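Como lixar e olear uma tábua de cozinha sem perder o domingo

A tábua lá de casa foi comprada em junho, numa feira, a um senhor que jurava que nunca precisaria de manutenção. Precisou ao fim de duas semanas. Desde então já tratei umas quantas, e o método é quase sempre o mesmo, com variações conforme a paciência.

Lave a tábua com água morna e pouco sabão, dos dois lados, mesmo que só use um. Quem lava só uma face acaba com uma tábua em forma de telha. Deixe-a secar ao alto até ao dia seguinte. O forno no mínimo não conta como atalho, já tentei.

Arranje depois uma superfície plana para trabalhar. A mesa da sala serve, se viver sozinho. Pouse a tábua com a face melhor para cima e procure as linhas de cola, passando a unha de través: se prender, há um degrau entre as réguas e é por aí que se começa.

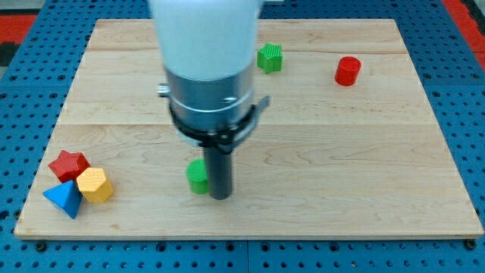
Tábua clara de três réguas coladas, pousada no painel azul perfurado.

Lixe sempre no sentido do veio. Nas zonas em que o desenho da madeira faz redemoinhos, escolha a direção geral e não discuta com ela. Comece com grão 120, passe a 180 e acabe em 240. Entre os dois últimos, humedeça a superfície com um pano: as fibras levantam-se, indignadas, e o grão fino trata delas.

Limpe o pó e aplique óleo mineral próprio para alimentos. Eu uso o da Ballov, que me custou cerca de 68 coroas e dura uma eternidade. Azeite não, por muito bom que seja o do seu tio. Ao fim de um mês cheira a ranço e o pão também.

Espere 4 horas, retire o excesso e repita. A Kanyarat Rungrueang, que me ensinou isto, dá uma terceira demão aos topos, que bebem mais do que o resto. Guarde a tábua ao alto, longe do fogão, e volte a oleá-la quando a água deixar de fazer gotas.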